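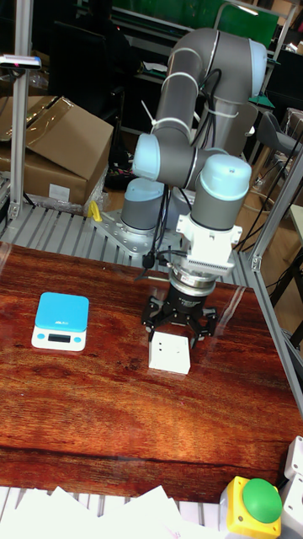

2 min read

Part-Time Director of Children's Ministry – Romever Bible Church

Romever Bible Church is looking for a part-time Director of Children's Ministry to start in January. The position is 28 hours a week, including Sunday mornings and Wednesday evenings.

The director plans Sunday school for ages three through eleven, trains the teachers, and runs Vacation Bible School each summer with our sister church in Hileck. We teach straight through the Bible and want the children to know the gospel well. You will choose lessons with the elders and report to the associate pastor.

Applicants should:
- be a baptized believer in agreement with our statement of faith
- have at least two years of experience teaching children in a church
- be able to pass a background check
- become a member of the church if hired

Bible college or seminary training is helpful – it is not required. Pay depends on experience. We also cover up to $300 a year for books and conferences.

To apply, send a resume, a one-page testimony, and a pastor's reference to the church office on Vuta Road. Applications will be read as they come in.

Posted Friday, July 31, 2020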